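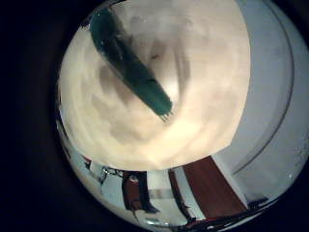
## 4. Fitting the wrist camera and checking the finger

This section assumes the arm is bolted down and you have got through section 3 without the shoulder joint slipping. If it did slip, go back. Nothing in here will cure it.

The Clornura kit leaflet says the camera is "self-aligning". I have now fitted 2 of them and neither aligned itself. Allow an evening.

### 4.1 Mounting

1. Switch off at the wall. The stop button on the Barta control board cuts the motors but leaves the camera lead live, whatever the leaflet says.
2. Feed the camera lead through the wrist from the back. Leave a loop big enough to get your thumb through.
3. Seat the camera in its ring and put in both screws, finger tight.
4. Turn the wrist by hand through its full travel. If the lead goes taut anywhere, pull through more slack and try again.
5. Tighten the screws a quarter turn each. The ring cracks easily. Kornél Hegyi printed us a thicker one, file 1331 in the workshop folder, and I would use that from the start.

> **Caution:** Keep your hand out of the fingers when power goes back on. The gripper may close when it first wakes up, and it does not do it gently.

### 4.2 Reading the picture

The lens gives a round picture with a black border. The border need not be the same width all the way round. Ours is widest on the left, and I wasted a good while trying to centre it before Imre Dudás asked what I thought I was gaining.

Straight things near the rim come out curved, and the room can seem to be upside down. Leave the flip setting alone until you have finished section 5, or the left and right jog keys will stop making sense.

6. Open the live view and bring the arm up to a large, pale surface.
7. Find the finger. With our mounting, the dark teal finger comes in from the upper left and its tip points towards the middle of the circle.
8. Check that you can make out the tip against whatever is behind it. If you can't, change the background or the lamp before you touch any settings.
9. Look at the end of the finger. A ragged edge in the picture may be wear or may be the lens, so power off and check it by eye before ordering a new one.

**Note:** Do not judge contact from the picture. A shadow tight alongside the finger can make it look pressed against a surface, and I have been fooled by that more than once. Use a slip of paper: if it slides out freely, you are not touching.

### 4.3 Saving the position

10. Jog the wrist until the tip sits where you want it, then press and hold **Store**.
11. Write down the number on the display. Ours reads 1476. Yours will differ, and copying mine will do you no good at all.
12. Power off, wait for the fan to stop, power on, and recall the position.
13. Compare the number with your note. The Trundero software claims to return to the same value every time. On the Vudcombe bench it came back 179 out on the first try, and the cause was a loose grub screw at the wrist.
14. If the number has moved, tighten the grub screw and repeat from step 10. If it moves again, the fault is probably further up the arm.

Erzsébet Major reckons steps 12 to 14 should be done every time the arm is carried anywhere. I thought that was fussy in July. I do it now.

### 4.4 Automatic finger detection

There is a tick box for this under **Vision**. Leave it off for the first set-up. I have yet to see it find a finger that I couldn't find quicker myself, and it saves its guess over your stored position without asking. Dezső Fülöp gets on with it better than I do, so if you want to try it, copy your settings file first and ask him which version he is running.

Go on to section 5 once the position holds through a restart.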